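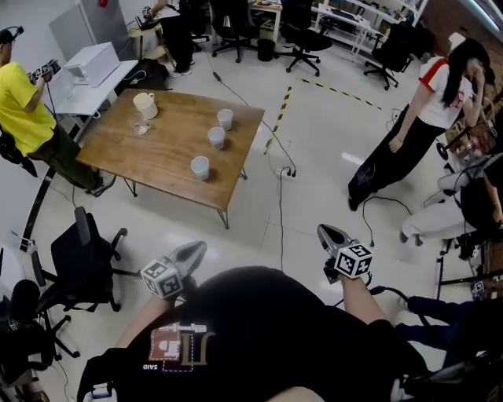

Trorine Cups: a data card

Version 5. Last touched in June.

Trorine Cups is a collection of 953 short recordings of drinking vessels being moved about on a table. Mugs, glasses and paper cups are set out, picked up, put down somewhere else, stacked if they are the stacking sort, and cleared away. If you have ever tidied up after a meeting you have the general idea, and also the general level of excitement.

This file covers what is in the set, how the tables were laid, how things are labelled and where the labels are wrong. Installation is at the bottom, where most people will scroll first.

Why cups

We wanted ordinary things that differ in ways that matter to whoever has to pick them up. A mug has a handle and an opinion about which way round it should be. A glass is clear and inclined to vanish from depth maps. A paper cup weighs next to nothing and will go oval if you look at it firmly. Putting all three on one table gives you three different problems within arm's reach of each other, and they are cheap to replace.

The earlier Odoi set used bowls. Bowls are fine. Odoi remains available and its layout files can be read by the same loader, although the label names differ and we apologise to anyone who has already written a script for them.

What is in the set

Recordings: 953
Of these, with full labels: 421
Table layouts: 49
Activities: 5

The remaining recordings have a layout number and an activity name and nothing else. They are perfectly good recordings. Labelling them is on the list, and has been on the list since version 2.

Activities

set_out: The table starts clear and ends with the vessels in the positions given by the layout file.

swap: Two vessels change places. There is always a moment when one of them has nowhere to go, and people solve this in different ways. We left them to it.

group: Like goes with like. Paper cups together, glass and mug to one side. A few sessions group by height instead, which was not what the sheet said but is at least a system. They carry the note "by_height".

stack: Paper cups only. Stacking the mug on the glass was attempted in version 1 and is no longer part of the protocol.

clear: Everything comes off the table. Where it goes afterwards is outside the scope of the set and, judging by the sink, outside everybody's scope.

The layouts

Each layout is a small text file listing vessels and positions. Positions are given in words (back left, back right, middle, front edge) and again in centimetres measured from the back left corner of the table top. If the words and the centimetres disagree, believe the centimetres. The words were typed after lunch.

"Back" means the side away from the person doing the activity. We had a long discussion about this, and the outcome was that sentence. Layouts contributed by Ilitz were originally written from the other side of the table and have been turned round. If you find one that still seems to be facing the wrong way, please send us its number.

Handles are recorded as a clock direction, with twelve pointing to the back. Paper cups have no handle, so the field is left blank. It does not mean the handle is missing.

Room and furniture

Sessions were held in a working room with other furniture in it and other people getting on with things. Tables vary between sessions, as do chairs, bags on the floor, and the number of people passing. None of this was standardised. Background bustle is not labelled, so anyone wanting to train on office chairs will have to do their own drawing.

Lighting is whatever the ceiling was providing. Reflections on the glasses have been left in, because glasses have reflections.

Labels

Labelled recordings come with a start and end time for each pick and each put-down, the name of the vessel, and one of the following outcomes:

placed: upright, let go of, staying put
nudged: put down, then adjusted
toppled: on its side
abandoned: the person thought better of it

"Nudged" is commoner than you might expect. People cannot leave a paper cup alone. If you only care whether the cup ended up in the right place, treat placed and nudged as one outcome. If you care about human nature, keep them apart.

Known problems

Glass and mug are swapped in the labels of a handful of swap recordings, which is a fair summary of how confusing it is to label swap recordings. The file corrections.txt lists the ones we have found.

Paper cups are numbered within a recording and nowhere else. Cup 1 in one recording may be cup 3 in the next, or may by then be in the bin. Do not try to follow a cup through the set. We tried.

Toppled cups sometimes roll. The label gives the time of toppling and takes no further interest.

A few clear recordings end with one vessel still on the table. These are marked "incomplete". One of them was being drunk from.

Liquids

The protocol says vessels should be empty. Please do not use the set to learn how full things are; there are no labels for it and the exceptions were never meant to be there.

Splits

Splits are made by layout, so that no layout turns up in both training and test. Please keep it this way when reporting results. A random split gives much nicer numbers and we would prefer not to be sent them.

Using it

Unpack the archive anywhere with enough room. Point the Hiro loader at the top folder and ask for an activity by name. Hiro reads the layout files first and will complain if one is missing; it will also complain if there is a space in the folder name, in the same words, so check both.

If you would rather not use Hiro, the layout files are plain text and the label files are tab-separated. Columns are explained in columns.txt. The column called "misc" is empty throughout. Removing it broke something, so it is back.

Changes

Version 5: Ilitz layouts turned round. "By_height" note added.
Version 4: Outcome "abandoned" split off from "nudged".
Version 3: Clock directions for handles. Previously "left-ish" and "right-ish".
Version 2: Paper cups added.
Version 1: Mugs and glasses. Fewer glasses by the end than at the beginning.

Corrections

Send the recording number, the time and what you think happened. Corrections to labels go into the next version. Corrections to our table manners are read and filed.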